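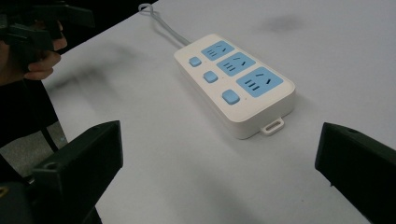
Igor Sikora would have called it a software problem, and for the first two days he did. The grippers were closing when they shouldn't, and closing hard, and in his experience that meant somebody had changed a number in the code.

It was a loose power connection.

The fault turned up in November at Edevwood, a small automation shop that teaches machines to handle household items: plugs, switches, jar lids, drawer pulls. People do each task first with hand-held grippers, and the recordings are used to train a pair of robot arms. One of the regular items is a white power strip with three light blue socket panels and a light blue switch beside each one. The arm has to steady the housing and press a switch without shoving the whole thing across the table.

The arms had done this well for weeks. Then, on run 91 of a planned 191, the left gripper closed on the strip at full force and stayed closed. The housing cracked near one end. Ashraf Bouazza, who was running the session, hit the stop button. The arm stopped moving. The fingers did not let go.

"I pushed the button and the arm froze, the way it's supposed to," Bouazza says. "But the hand kept squeezing. I had to go find a screwdriver."

The strip was not connected to anything. Edevwood does not allow live outlets on the practice tables, and the far end of the cord is cut and capped before an item goes into use. That rule was written for a different reason, to keep dust and coffee away from current, but it meant the cracked housing was only a cracked housing.

The shop went back through its logs. Over the previous sessions, the left gripper had lost power 5 times, each time for less than a second. Four of those had happened while the fingers were open and empty, and the operators had not noticed anything. The controller, a unit called the Sial, restarted each time and carried on.

The trouble was in what it did on restart. To find out where its fingers were, the gripper closed them until they met resistance, then set that point as zero. With nothing between the fingers, this was harmless. With a power strip between them, the controller took the strip to be the end of its travel. It then held that position with the force limit switched off, as the limit only loaded after the zero point was confirmed.

Sikora spent most of the two days reading code that turned out to be working as written. He found the real cause when he moved the arm by hand to get a better look at a label and saw the status light blink. A connector at the wrist had worked partly out of its socket. It held when the arm was straight and slipped when the wrist turned past a certain angle.

The stop button was a separate matter. It cut power to the arm joints and left the grippers energized. This is a common arrangement, meant to keep a robot from dropping whatever it is holding. For a shop lifting heavy parts over people's feet, it makes sense. At Edevwood, where the heaviest thing on the table weighs less than a bag of flour and operators' hands are close by, it was the wrong choice, and it had come in with the default settings.

Divelent, the firm that installed the cell, replaced the connector with a locking type and moved the startup routine so that the fingers open first and the force limit loads before any motion. The stop button now releases the grippers after a short delay. Edevwood also had its record-keeping software, Ternari, changed so that any restart halts the session until a person clears it.

Bouazza asked for one more thing, a manual release lever on each gripper. Those were fitted last. He tested them himself with a piece of foam between the fingers, then with a new power strip, and then started the runs over from the beginning.

All 191 were completed. The cracked strip is on a shelf by the door, with the run number written on a piece of tape.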